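Lab visit notes: Muston test rooms, laundry station

Monday, October 22, 2018

Writing this on the bus back, so excuse the spelling. Five of us went from Vidon. Visit was booked for the whole morning, we got a bit less than that because of the stoppage (see below). Host was Yasaman Babaei, who runs the home tasks group. Brayden Chan did the safety talk at the door. Shoes, badges, where the stops are, stay behind the tape when the arm has power. Good talk, short.

First stop was the kitchen room. Skipping that mostly, we saw the same setup in February and it hasn't changed much. New cups.

Second stop, laundry. This is what we came for. The job is simple on paper: arm takes a garment out of the basket, loads it in the washer, goes back for the next one. Camera is down at the wrist so it sees what the fingers see. Chaiwat Tanasarn had the pendant. They run it in blocks of 73 loads and log every grip.

The fault. Ninth garment of the block, a long sleeve shirt. Fingers closed on the shirt AND on the rim of the basket. Arm started its lift and the basket came up with it. Force limit should have stopped it right there. Didn't. The whole lot swung over toward the washer, basket hit the door glass, not hard but loud, and Chaiwat hit the stop. Arm held where it was with the basket hanging off it. No one near it, everyone behind the tape, so no injuries and no damage we could find on the glass.

Then a long quiet bit with people looking at screens.

What they found, as Khrystyna Derkach explained it to us over the log: the force limit had been raised the week before for a wet towel test and never put back. The value sits in a settings file, the pendant screen only shows "limit: on". So the check at startup passed. It was on. Just set far too high for this job. She was pretty open about it, which I appreciated. Bernice Ametepe asked if the startup sheet has a line for the actual number. It does not. It will by tonight, Yasaman said.

Second thing, smaller. After the stop, the arm can't be backed off by hand without releasing the brake, and the brake release was on the far side of the bench. Brayden had to walk all the way round under a hanging basket, well, next to it. He wrote that one up himself. They want to move the release to the tape side.

They reset the limit, did three dry lifts on an empty basket held down by hand weights, then restarted the block from load one at low speed. Laundry back in the basket by hand. We watched the approach on the wrist view, which is a strange angle to follow until you get used to it, everything leans.
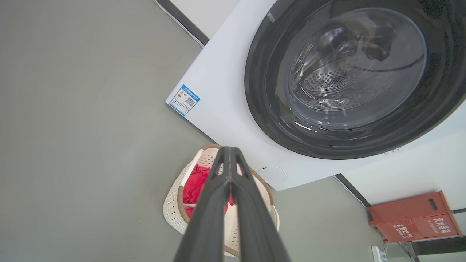

Wrist view at the laundry station, fingers coming in over the basket.

Restart went OK while we were there. One missed grip, arm retried, fine. We had to leave before the block was done so I can't say how it ended.

Asked about the older Lunance controller and whether it would have caught the basket lift. Chaiwat thinks yes, becuase it alarmed on nearly everything, and that's why they stopped using it. 1000 alarms in one month by his count. Fair enough.

For us to do at Vidon:
- print the real force value on our own startup sheet, number plus initials
- any limit changed for a test gets a tag on the pendant till it's changed back
- check where our brake release is. I think same problem, left hand bench
- ask Yasaman for the incident note when it's out, she said she'd share it
- Bernice to send thank you and the parking reciepts

Next visit is the Tamuno site, no date yet. Bring own lunch, the canteen at Muston was shut.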